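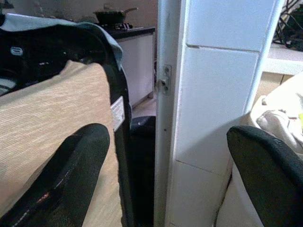 Kiran Khurana, asked to speak to a class of purchasing students in June, told them that the first question to put to any seller of a household robot is what it does in a home that has not been tidied for its visit. Khurana added that most sellers have a good answer ready, and that the buyer should then ask to watch.

Chapter 9
Evaluating a Service Offer: The Household Handling Kit

In Chapter 4 we looked at machines bought outright for a fixed task, such as the packing arm and the pallet lifter. The buyer of such a machine knows the size and weight of the goods, the height of the belt and the number of hours in a shift. A written specification can cover nearly everything that matters. Household handling is a different kind of purchase. The work is done in kitchens, hallways and bedrooms, among goods that belong to the resident, and few of these goods were made with a machine in mind.

An infant car seat is a useful case. It has a hard curved shell, a soft lining and a fabric canopy. A gripper that holds the shell well may fold the canopy or pull at the lining. The seat may stand close to a door frame, so that the fingers must enter a narrow space without striking the tile. Loose cables or a crumpled cloth on a nearby shelf present further difficulties, as neither keeps its shape when touched. A buyer who tests a kit only on boxes and bottles will learn little about any of this.

The offer studied in this chapter is the Duler handling kit, supplied by Jesden under a service agreement. The kit consists of an arm, a two-finger gripper with padded fingers, a small camera mounted at the wrist, and the software that joins them. Jesden does not sell the kit. The customer pays a monthly fee, and Jesden remains the owner and carries out all repairs. The customer in our case is Bansal, a firm that manages furnished apartments for families on short stays. Bansal wished to know whether the kit could move common items out of doorways and back to their places between one stay and the next.

9.1 What the Offer Contains

A service offer of this kind should be read in two parts. The first part states what the supplier will deliver: the equipment, the installation, the training of staff and the hours of support. The second states what the supplier expects of the customer. The second part is usually shorter and is often read with less care. In the Jesden offer it required Bansal to provide a member of staff on the premises during all work, to keep floors clear of liquids, and to report any item that the kit had failed to lift.

The offer also gave a success rate of 98 percent for "typical household items." Students should note that the term was not defined in the main text. A list appeared in an appendix, and it included cups, folded towels, shoes and small toys. Car seats were not on it. Bansal asked that the list be extended before signing, and Jesden agreed to a trial on the added items without changing the stated rate.

9.2 The Wrist Camera as a Source of Evidence

The camera at the wrist serves the software first, but it is also of value to the buyer. It records the approach to each item from close range, with the fingers in view. A reviewer can see how much space was left on each side and which surface the fingers were directed toward. The view is limited, however. Parts of an item may be hidden behind a finger, and small print on a label may not be readable. A buyer should therefore ask for a second, fixed camera during any trial.

Recordings made in an occupied home raise questions of privacy as well. The agreement should state who may view them, where they are kept and when they are erased. Bansal's first draft was silent on all three points. The competing offer from Cilov, discussed in Section 9.4, dealt with them in a separate schedule, which Bansal's legal staff later used as a model.

Before You Read On

Obtain a service agreement for any piece of rented equipment used at your school or workplace. Mark each duty that falls on the customer, and write beside it the name of the person who would carry it out. Keep your notes, as they will be needed for the exercise at the end of Section 9.3.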